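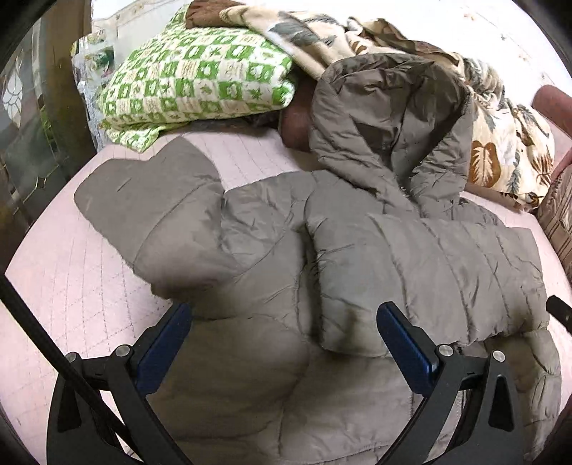 Haiyan Kang wrote back before seven to say my route log had the march leaving the Fu depot at 2 in the afternoon, when her own notes and the permit both put it at noon. She is right. I had copied the time from the first flyer, which was withdrawn on Wednesday. Corrected in the log and in the copy sent to the legal support desk.

18 Apr 2025. Second day of the tenants' protest in Drarkeswood. The immediate cause is the notice served on 144 households in the Rullum blocks, giving them until July to leave. Zoliter, which bought the blocks over the winter, says the heating risers can't be replaced with people in residence. The tenants' engineer says they can be, one stairwell at a time. I have read both reports. The Zoliter report doesn't state the diameter of the existing pipe, and without that the flow figures can't be checked.

Route as walked: Fu depot, north along the canal road, left at the old weigh station, then the long stretch to the municipal building. The permit allowed the full width of the road as far as the weigh station and one lane after it. The change from full width to one lane is where the trouble started. The column compressed, the rear kept walking, and the police line on the right side was pushed back onto the curb. Two officers went down. I did not see either of them struck. Nine people were detained in the next few minutes, all from the right side of the column, and the front of the march did not know about it until it had reached the steps.

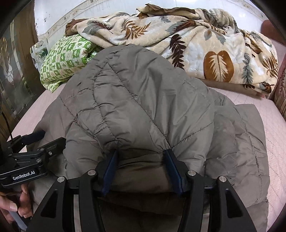
The speeches went ahead on the steps with the detentions still unannounced, and this was a failure of our radio plan. Channel one was carrying the stewards and the sound crew together. The message from the rear was sent and then talked over by somebody asking for a longer cable. I have drafted a split for tomorrow: stewards on one, sound on four, medical on six, with a repeat-back required for any message that includes a detention.

Crowd size. The city says 2,000 and the organizers won't give a number. I had a clear view only from the footbridge, and by then the column had already broken up, so I have entered no estimate.

Dispersal was slow. The police read the order from a vehicle speaker that could not be understood past the fountain. No gas used. Some bottles thrown from the parking structure side, source not identified. The last group left by the canal road after dark.

To do: get release times from the desk, ask Kang for her timings at the weigh station, charge both radios, find out whether tomorrow's permit still has the one-lane condition.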